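Gripper upkeep, hand-held pair, Nesdale site
Progress note for October
To: Bernadette Gilbert
From: Lerato Nel

Quick one, full numbers when Agathe is back.

Where we are. Both hand-held grippers back in service. 146 hours logged on the pair since the last note, target was 300 by end of the period, so behind. Lost 48 hours to the left unit, jaw closing crooked. Abdelghani stripped it down, found play at one pivot. New screw, threadlock, fine since.

Finger pads. Went through 3 sets. The ribs wear on the inside edge first and then thin plastic slips. Now swapping pads on a schedule instead of waiting for complaints. Glenys keeps the log, spares come from Plirenine. Last order was short, they owe us one set.

Setup routine, as it stands now:
Pivot screws checked by hand before each session, snug not tight
Pads wiped down, no alcohol (it dries them out)
Camera lenses cleaned, light checked
Open and close ten times, watch for drag
Soft cup pick before anything heavier

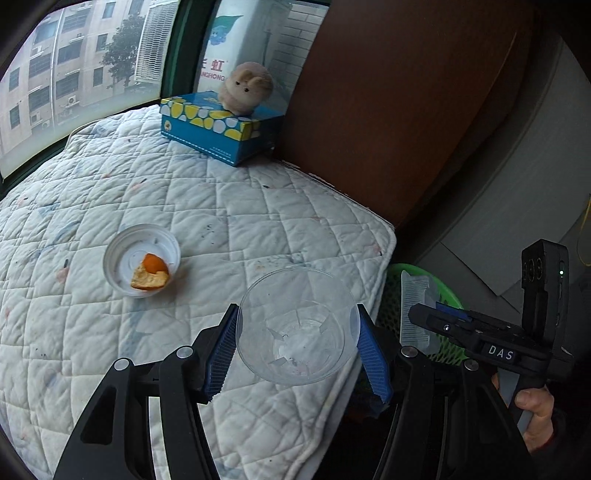 Cups are still the best test we have for pad wear, they give under too much squeeze and slide under too little. Adding it to the end of day check as well, so drift shows up sooner. Abdelghani wants a proper jig for jaw alignment, says he can build it in house, no quote yet.

Money. Parts under budget, labor over becuase of the teardown. Would like to move the difference across if thats ok with you.

Next: second pivot kit, jig drawing, catch up on hours.

Lerato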